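Erow Brings Two-Armed Robot Helper to Its Clelden Packing House, With a Lot of Practice on Screen First

CLELDEN, 9/15/18 - Erow, the mail-order parts and housewares company that has called Clelden home for longer than many of its workers have been alive, is pleased to share that a two-armed robot helper will join the packing floor this November. The helper was developed with the automation firm Szabó, and it will take on the reaching, bending and shelf work that packers have been asking us to do something about for a good long while now.

Before any machine rolls onto our floor, it has to learn its way around, and we were very happy to let it do its learning somewhere it can't bump into anyone. Szabó has been running the robot through simulated rooms, with different walls, shelves and floors, so that it gets used to working in tight quarters and in places that don't look the way it expects. Our Clelden aisles were laid out in a time when nobody planned for anything wider than a hand cart, so this matters to us a great deal. 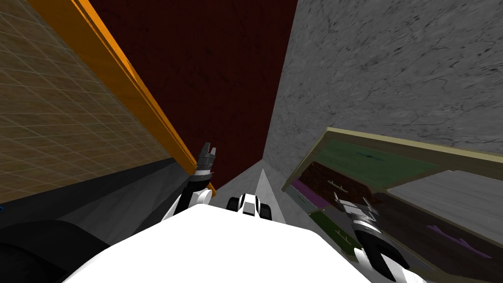

Both arms reach forward beside a low shelf unit in one of Szabó's simulated rooms.

To date the robot has worked through 1,364 practice runs, and the people who know the job best have had a say in all of it. Packers from both shifts sat down with the Szabó team and talked through what makes a shelf hard to work from, which items like to slide away from you, and what it feels like at the end of a long day of small parts. Those talks changed the plan quite a bit. We had first thought of the robot as something for big cartons only, and it was our packers who spoke up for the little things - the bits and pieces you have to pinch with your fingertips, over and over, until your hand aches.

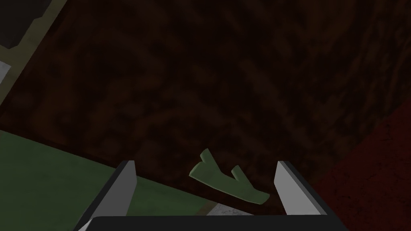

Close-up of the gripper with its fingers open around a small green piece.

We want to be plain about what this means for jobs, because we know it is the first thing families in town will ask. No packer at Clelden will lose a position on account of the robot. The 400 people who work in the building will go on working there, and the hours freed up will go toward checking orders, handling returns and training, which are the parts of the day that too often get squeezed. Packers who would like to learn to run and look after the new helper can sign up for paid classes on company time, and we are tickled to say the first list filled up quickly!

Erow has also set aside a quiet corner by the break room where anybody can watch the practice runs on a screen and leave a note for the team. Quite a few of the notes have been about how the arms approach large, awkward things that lean against a wall, a sight well known to everyone who has ever worked in our receiving bay.
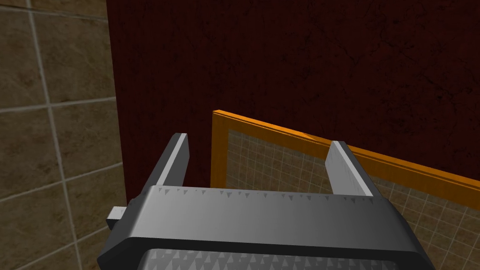

Szabó added in a written statement that the notes from Clelden are read every week, and that a robot sharing an aisle with people ought to be set up by those same people, at a speed they feel comfortable with and with a stop button they can reach.

The robot will begin in the shelf aisles, working next to a packer at all times, and will handle roughly 320 packages a shift to start. That is a modest number and we chose it on purpose. Flat boxes are the main thing on its list for the first few weeks, as they are the ones that get stood on end, tipped over and picked back up more than any other item we ship.
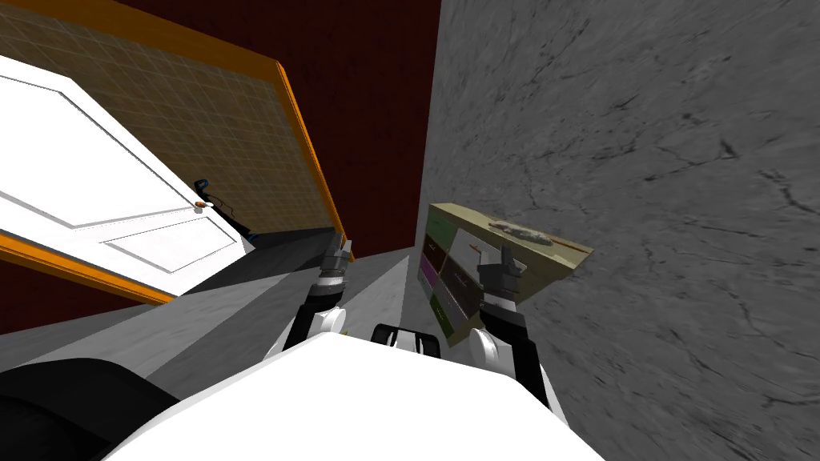

Once the Clelden packers are satisfied with how things are going, and we do mean the packers, Erow will look at bringing a helper of the same kind to its smaller building in Wandatville. Workers there have already been invited over to visit, ask questions and try the controls for themselves. An open house for families and neighbors will be held at Clelden in November, with coffee and pie in the front hall, and details will be posted at both buildings and on the Erow website.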